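Moving the home server to ARM, and why I'm so pleased with it

Apr 19, 2024

I finally did it! The old tower that has been humming away under the stairs is switched off, and everything in the house now runs on a little ARM board called the Samness, made by a small outfit called Emanari. It is smaller than a paperback and it has no fan at all, and I keep walking past the cupboard and stopping to listen to the silence.

I should say I went into this fully expecting a miserable fortnight. My last go at ARM at home was years ago and I spent most of it building things from source because there were no packages for half of what I wanted. This time I made a list of the 12 services I run (photos, music, backups, the shared calendar, the recipe thing my sister insists on, and so on) and went through it one evening with a pot of tea. Of those, 11 had a proper 64-bit ARM build sitting there waiting. I copied the config across, started them up, and they just came up. I was grinning like a fool.

The odd one out was Warer, the document scanner I use for post and receipts. There's only an x86 build of it, and the emulation route did work, but so slowly that I could make toast while it read a gas bill. I've moved it on to my laptop for now and it picks up new scans whenever the lid is open. Not elegant! But the scans still land in the right folder.

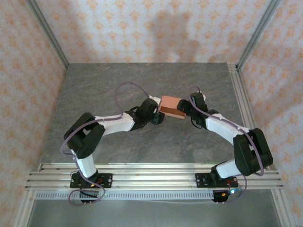
Obaidul Khan wrote in to say that he had tried the same move last year and given up over memory, as the board he bought had it soldered on and he ran out the moment his photo library started indexing. He wanted to know whether I'd measured mine or was just going by feel, and whether I'd thought about what happens when I want more.

Fair questions, both. I did measure, and indexing is the only time it gets anywhere near full. I turned the photo indexer down to 2 workers, left it going overnight and it was done by breakfast. As for wanting more, no, I can't add any, the memory is soldered on mine as well. That is the bit I like least about these boards. With the tower I could always rummage in a drawer and find another stick. If I outgrow the Samness I'll have to buy a whole new one, and I'd rather you knew that before you got carried away reading this.

Now, storage, which is where I made my one real blunder. I started off on a memory card out of sheer impatience, and the database for the calendar was dreadful on it, all little pauses and timeouts. Lutfa Hettiarachchi had told me to go straight to a proper drive and I'd ignored her, so this is me saying sorry, Lutfa. I put in a Baumgart solid-state drive, moved the root partition over, and it was like a different machine. Pages open before I've let go of the mouse. If you do this, skip the card completely and boot from the drive. 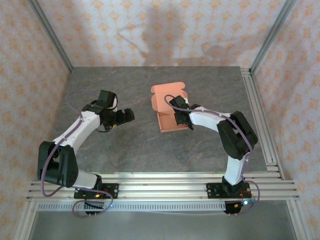
The grey worktop, with the rails along the front.

A few things I want to note down mostly for my own sake. The clock on the board doesn't survive a power cut, so set up time syncing before anything that cares about certificates. Container images sometimes claim to support ARM and mean the old 32-bit kind, so check the tag properly. And my backup script had an x86 path baked into it from years ago, which took me an entire evening to spot because the error message pointed at a different file altogether. I found it on line 300, in a comment-free muddle that I wrote myself.

Next on the list is building my own programs on it natively. I've compiled a couple of small tools already and was amazed at how quick it was. I'd love to get the tests for my weather logger running on both kinds of chip, as I have a nasty feeling there are a few assumptions hiding in there that only hold on the one I wrote it on. I'll write that up when I've got somewhere with it, and if anyone has a native build of Warer squirrelled away, please, please get in touch!

Contact | © 2024 | Back to top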